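Notas de bancada: leitura de sensores I2C na placa Lirano

A partir da imagem de abril, a Lirano passa a trazer o barramento I2C ativo no arranque. Nas versões anteriores era preciso carregar o módulo à mão depois de cada reinício, e quem tiver essa linha num script próprio deve retirá-la: o segundo carregamento devolve erro e interrompe o resto do script.

O dispositivo aparece como /dev/i2c-1. O /dev/i2c-0 continua reservado ao controlador de alimentação e não deve ser usado para periféricos. Para confirmar que o sensor responde, instale o pacote i2c-tools e corra i2cdetect -y 1. Se a tabela surgir vazia, verifique primeiro as resistências de pull-up. A placa não as inclui, e alguns módulos de baixo custo também não. Dois valores de 4,7 kΩ ligados a 3,3 V resolvem a maior parte dos casos.

Os pinos da Lirano não toleram 5 V. Edgardo Manalo perdeu uma porta desta forma no mês passado, com um módulo de temperatura alimentado pelo barramento errado — a serigrafia dos dois conectores é quase igual. Use um conversor de nível bidirecional sempre que o módulo exija 5 V.

A biblioteca de exemplo foi reescrita por Janelle Layug. A função de leitura devolve agora um código de estado separado do valor medido, e o tempo limite por omissão é de 900 ms.
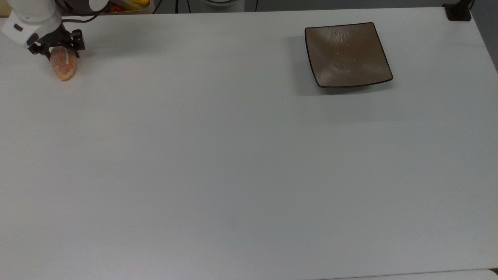

Esse tempo limite aplica-se a cada transação e não ao ciclo completo. Com 6 sensores no mesmo barramento e todos desligados, o programa fica parado mais de cinco segundos antes de devolver o controlo. Quem precisar de resposta mais rápida pode baixar o valor para 67 ms no ficheiro de configuração; abaixo disso, os sensores de humidade falham leituras com cabos compridos.

Fica por corrigir a leitura em bloco acima de 9 registos, que repete o último byte. Nestor Aquino tem uma correção em teste na bancada de Zunthorpe — enquanto não for publicada, divida a leitura em duas chamadas. Relatos de erro devem incluir a versão do núcleo (uname -r) e a saída completa do i2cdetect.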